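Tonham Pen Repairs - Frequently Asked Questions

Last updated 5/3/21

How do I send a pen in?
Fill in the form, print it, put it in the box with the pen. Padded envelope is fine if the pen's in a hard tube. No loose pens please. We get them. They snap.

Do I need to empty it first?
Yes. Flush with cold water till it runs clear. Never hot.

How long does it take?
Usually 11 working days from when it reaches us. Longer in October, everyone sends them before Christmas.

What does it cost?
Nib straighten and smooth is £6 on school pens, more on gold nibs. We'll email a quote before doing anyhting. No reply in a month, it comes back to you unrepaired and you pay the postage.

Do you fix ballpoints and gel pens?
Sometimes. Clips and caps mostly. Refills you can do yourself. 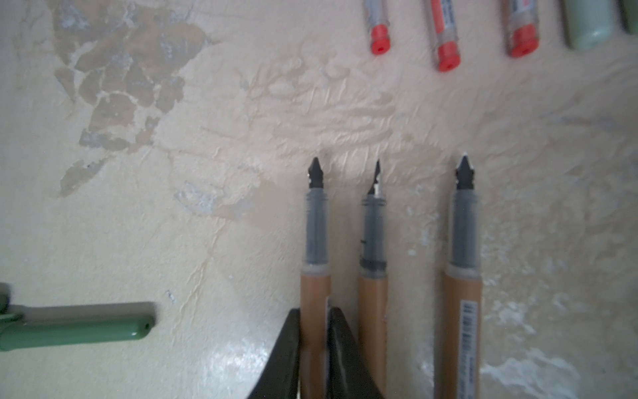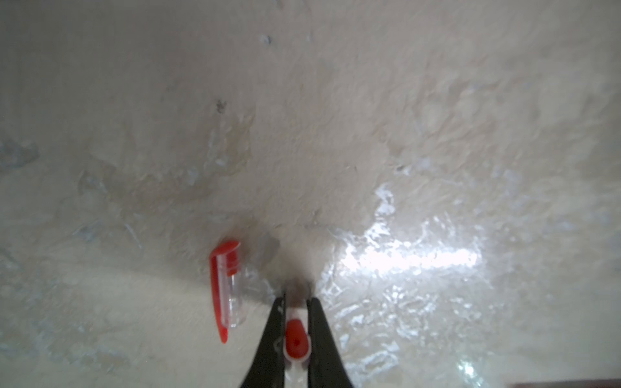
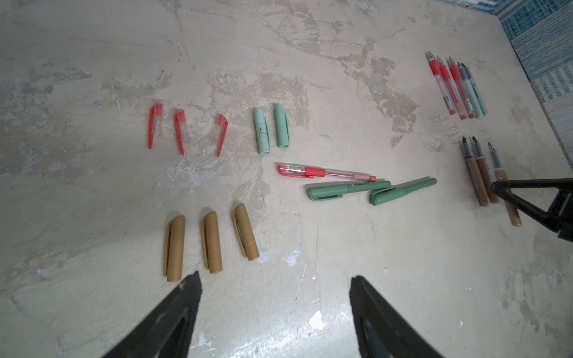
First picture: fountain pens, nibs up. Last one: caps, red and mint green.

My nib is scratchy, is it broken?
Probably not. Check the tines line up under a magnifying glass. Try different paper. Still scratchy, send it.

Which ink do you recommend?
Any proper fountain pen ink. Not drawing ink, not Indian ink, it sets solid. We stock Vustel blue and black, and the Durkudport range when we can get it.

Can I drop off in person?
Yes, 174 Sepúlveda Road, side door. Mornings only. Ring first, the bell doesnt always work.

Do you buy old pens?
Not at the moment. Sorry.

Is the work guaranteed?
Six months on parts we've fitted. Not if it's been dropped.

Can you post abroad?
UK only for now. Email if you're stuck and we'll see.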